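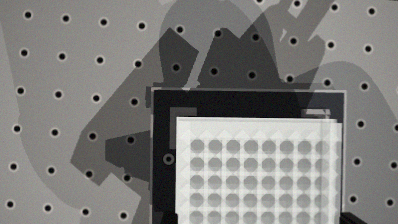 Slide 1: simulated view of a tray and a white plate on a perforated tabletop.

Good afternoon, everyone, and thank you for coming back so promptly after lunch (I know the cake was good). I'm going to talk about what happens when two rural phone networks decide to share their masts, and I'll try to leave time at the end, though anyone who has heard me speak before will know how that usually goes.

Slide 2: How it started
Wosum and Purari had been competing in the Mustham valley for years, and between them they had 38 masts. If you drove along the valley road you could often see both companies' masts from the same lay-by, and still lose your call at the next bend. Customers found this maddening, and I must say I did too, as my mother-in-law lives up there and we never once finished a conversation.

The agreement lets each firm put its equipment on the other's masts. They keep their own spectrum, their own customers and their own prices. (Pause here, people always ask about prices. Say we'll come to it.)
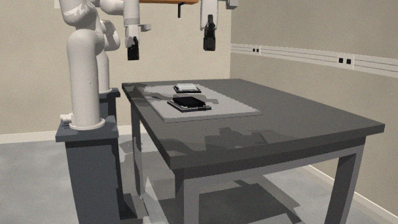 Slide 3: Who pays for what
Rent was the hard part, and it took six months. Purari wanted a flat fee per mast, and Wosum wanted to pay by the amount of traffic carried, and you can see the sense in both. Vilmos Takács, who led the talks for Wosum, finally suggested a flat fee covering 60 per cent of the cost, with the rest going by traffic. It isn't elegant, but the two finance teams could both live with it, and they went home in time for supper.

Mention the power bills! I forgot last time and Jeanie Tennant very kindly reminded me from the back row. Electricity is metered separately for each operator, and the mast owner looks after the batteries.

Slide 4: The Mazza problem
Mazza is the little town at the top of the valley, and it had 2 masts, both on the same hill and both pointing the same way. Sharing did nothing at all for the houses behind the hill. They're now planning a new site together, and the planning application should go in by April if the landowner is happy with the access track.

Slide 5: Prices, as promised
Neither firm has changed its tariffs so far. I'd be wary of anyone who tells you what they'll do next year, me included.

Leave the map up for questions. Jeanie has the microphone.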